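**Jemholm garment handling, progress report to Prulholm, April**

Work package 2 covers hanging garments: sweaters and other long-sleeved items kept on hangers and moved to and from a rack. The item log now holds 1574 entries against a target of 1889. The remaining entries are mostly heavy knits, which stretch at the shoulder if the hanger is too narrow.
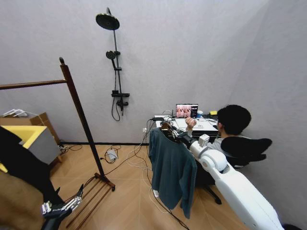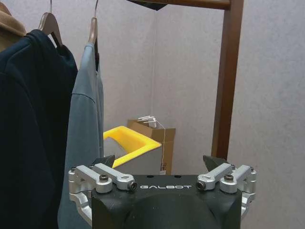
*Work package 2. First: teal-green sweater on a dark wooden hanger. Second: clothing on the rack.*

Hanger width is now recorded with each garment. Two items were withdrawn in the period for worn collars. Huet has quoted for a second rack; the order awaits approval under the equipment line. Grorum will receive the revised log format in May. Spending is within budget, and no change to the end date is requested.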